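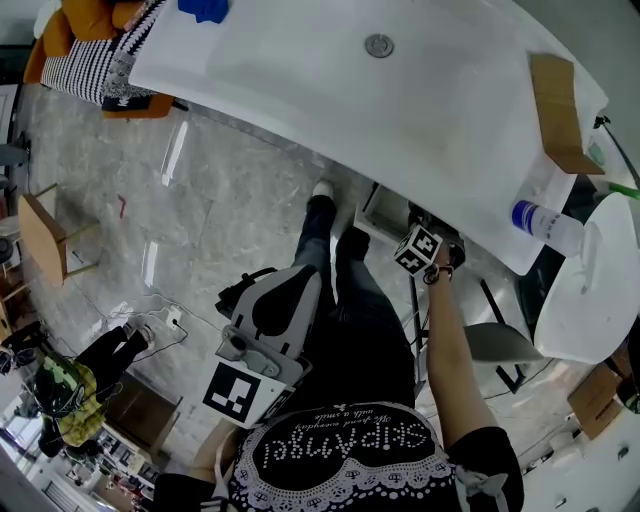
Figure 1. White table with an open compartment below the table edge.

Evaporation of Standing Water from Shallow Domestic Basins
Project report, Beathag Gunn

1. Purpose

The project measured how fast a thin layer of tap water evaporates from a level surface indoors, and whether a model based on vapor pressure alone predicts the rate. The work was done in July in the Menzies building, with the windows closed.

2. Method

Each tray was filled with 451 g of tap water and placed on a Trastis balance. Mass was logged every 20 minutes. Air temperature and relative humidity were taken from a Pokadix sensor at tray height. A fan was used in the second series only - it was kept at its lowest setting.
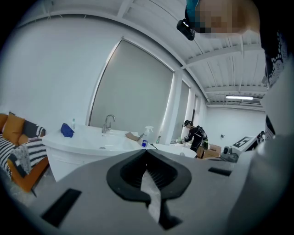
The balance was zeroed before each run. Runs in which the room temperature drifted by more than one degree were discarded, and 103 readings were kept for analysis. Air pressure was entered as a constant 998 hPa.

3. Results

In still air the mass loss was close to linear after the first hour. The early readings were steeper, which is consistent with the water entering the tray slightly warmer than the room. With the fan running, the rate increased in every run and the scatter between runs also increased.
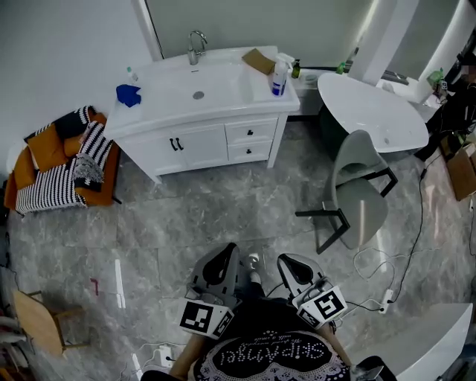

The vapor pressure model fits the still-air series well but underestimates the fan series. A term for air speed is needed, and the Wistomov worksheet used for the fit does not include one. Air speed was not measured, so the term could not be fitted afterward.

4. Sources of error

Tray depth was not varied. The sensor has a slow response to humidity - short changes caused by opening the door are probably missing from the log.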